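Paper, tape and two stubborn arms

29 Mar 2023

So I promised an update on the sorting cell, and then I spent two evenings on my knees under the table with a flashlight, which is why it's late. Short version: it runs. Longer version follows, with far too much about tape.

When I last wrote (January, I think, when the left arm was still throwing a fault every time it woke up) the plan was to get both arms picking small parts out of bins and handing them over. That plan hasn't changed. What has changed is pretty much everything underneath it.

First, the paper. I had been working straight on the white tabletop and the cameras hated it. Every lamp in the room turned into a big shiny blob. I tried a gray mat, which was worse, and then I pulled a length of brown packing paper off the roll from Hostia and just laid it down. Glare gone! It wrinkles a bit, and I change it when it gets too scruffy, but a roll is 50 feet so I'm not going to run out this year.

Then the tape. Blue masking tape goes on top of the paper in strips, so the table is split up into rough boxes. Each box has a job in my notes, and when I put a bin back after cleaning I can drop it where it belongs without getting the tape measure out. My first try was black tape, and the vision software kept deciding it was a cable. Blue has been fine. Press it down with the back of a spoon or the ends lift and a finger catches on them (ask me how I know).

The bins are the part I'm happiest with. They're the kind with the low sloped front, and I lined the insides with white so dark parts stand out. Before the lining, the capacitors more or less vanished into the shadow at the back. The catch is that the liner has to lie dead flat. If it curls, the gripper touches it early, thinks it has reached the floor, and closes on nothing.

Which brings me to grip height. I set it on the right arm by jogging down into the bin in tiny steps until the fingers are just above the liner, saving that, then doing it all again near each wall. It's slow and dull and there's no shortcut I trust. I tried the auto-level routine in Memow once and it put the fingers 5 millimeters too low. Lovely crunch.
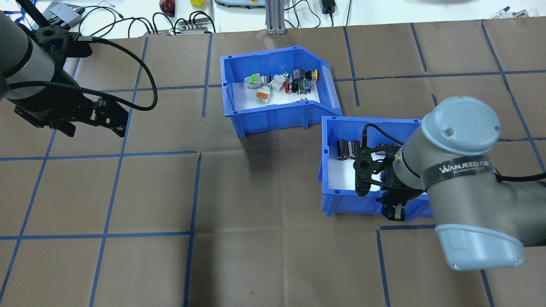 Sarpong thinks I'm doing the heights in the wrong order, and wrote to say so after my last post: set the left arm first, park it well back, and only then touch the right one, or you'll end up trimming the cable loops twice. I've done it that way since and I have to admit it saves a good chunk of an evening.

The cable loops deserve a paragraph of their own. Each gripper has a thick black braided cable, and my instinct was to tie everything down neat and tight. Bad idea. With a tight cable the wrist pulls against it at the end of a long reach and the whole position drifts. Now I leave a big loose arc and run each arm through its full range by hand, watching for snags, before I switch anything on. It looks messier. It works better.

For upkeep I've settled into a little routine. Every 200 cycles I stop, wipe the fingers with a dry cloth, check the gripper screws and look over the tape. At 1330 cycles, going by the counter last night, the right gripper had one screw a quarter turn loose and the left had none, so I may stretch that out a bit. The joint caps get a wipe too, mostly because I like how they look clean.

Still on the list: a proper home for the power supplies and connectors along the back of the table. I know, I know. I've got a cable tray coming from Plorkelow, and once it's here I'll have to unplug the lot and label both ends of everything, so don't expect a post that week.

Next job after that is the handover between the two arms. Right now the left one lets go a beat too early and the push buttons roll. I have a couple of ideas about the timing, and if you've solved this one already, please leave me a comment before I go back under the table.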